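Ticket: bench two, drink-mixing task, cap handling rule
Project: Jamano
Status: Open, waiting on Clulon
Priority: Normal

Opened 9:40 am
Requesting a change to the bench rules for two-arm work on bottles. The current Jamano sheet says one gripper holds and the other turns, but it gives no limit on how close the two wrists may come or which arm has right of way. Operators are making it up as they go. Bench two, both arms over the middle of the table:

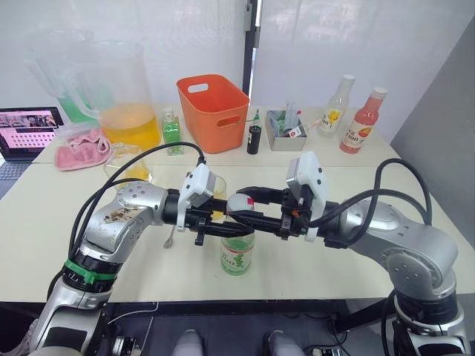
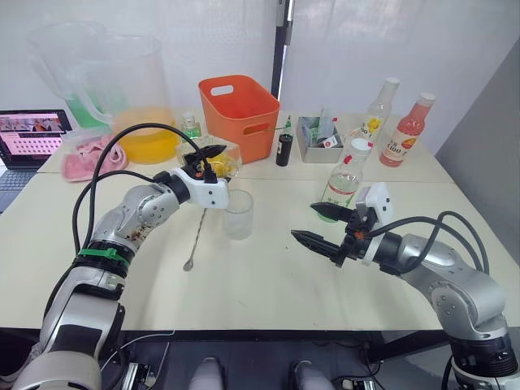
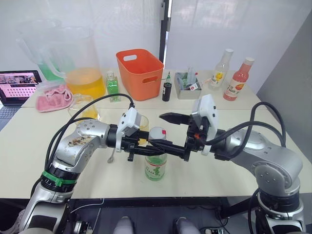
Steps to reproduce: load the standard layout, start the bottle step, let both arms approach together. The left arm stops with a separation fault. Log gives wrist-to-wrist distance 40 mm, threshold 40 mm. Clearing the fault lets the run continue, so people clear it and move on. Seven clears in April, none written up.

10:25 am
Checked the obvious things. Calibration is current on both arms. Cable loops have enough slack at full reach. Joint speed was set to 245 for the approach, same as for free travel. The El Fassi cell drops speed before the arms share space and I think we should too.

11:50 am
Interim rules until the sheet is reissued:
Only one arm moves inside the shared zone unless the step is marked as two-handed.
The right arm waits outside the zone if both are called at once.
Liquids stay off the laptop side during a run – lids on pitchers where we have them.
A separation fault is logged before it's cleared, every time.

2:15 pm
Sedotico asked if they can raise the force limit for tight caps. No. Loosen the cap by hand before the run and note it.

3:30 pm
Sent the draft wording to Clulon for the shared zone, set at 600 mm across the centre of the table. Still need their answer on whether the speed drop belongs in the controller or in the task file. Leaving this open.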